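About Zokura

Zokura repairs and refits old computers, mostly the large heavy kind that architects and video editors bought new at painful expense and then put under a desk for years. We work upstairs from a tile shop. There is a lift, and on a good day it agrees with you about that.

The business began when Marwan Qaisi was asked to throw out a cupboard of workstations and couldn't bring himself to do it. He took them home. His household had views. By March he had rented the first of our three rooms, and Laine Jankauskaitė had joined to do the accounts, which she finished in a morning, so she picked up a screwdriver. She now runs the bench and Marwan does the accounts. We think of this as a promotion for both of them, although only one of them agrees.

What we do

We take in machines from offices, colleges and people's lofts. We clean them, replace what is tired and sell them on or hand them back. We also keep a shelf of parts that we would like to call inventory. Laine calls it the museum. It holds 400 items on a spreadsheet named Cenero, after a biscuit tin whose label nobody could otherwise explain, and the spreadsheet is right more often than the tin was.

We do not do phones. We do not do printers either, and please don't bring one in and describe it as a sort of computer.

How we work

Every machine gets a job sheet and a place on the shelf. If the repair is going to cost more than the thing is worth, we ring you before we start. Some customers go ahead anyway, out of love or spite, and we charge both at the same rate.

Dust comes out first, by the back door, facing away from the tile shop. After that we open things up in order and keep the screws in a tray with the job number on it. Marwan once kept them in his shirt pocket. The shirt went through the wash and we have 2 machines that still rattle.

From the bench: 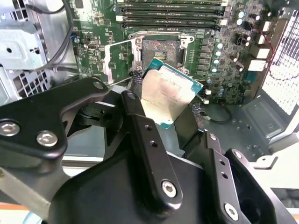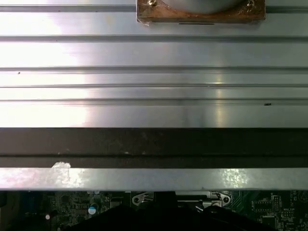
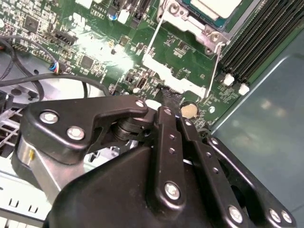 Processors are where most of our visitors get nervous, and they are right to be. The socket is full of very fine contacts and doesn't forgive a clumsy landing, so the chip goes in level, the right way round, and with no encouragement from the thumb. Scuffs on the metal lid, like those on the one held near the open socket in the first picture, bother us much less than they bother buyers. Old thermal paste is another matter – it gets everywhere, including on Marwan's sandwiches, and we clean it off before anything goes back together.

Visiting us

Ring the bell marked Navickas, the previous tenant, whose name is painted on and has outlasted several attempts to remove it. Collections are from 3 in the afternoon. Diagnosis costs 40 pounds, taken off the bill if you go ahead. Bring the power cable if you still have it, and take your own discs out of the drive, particularly the wedding.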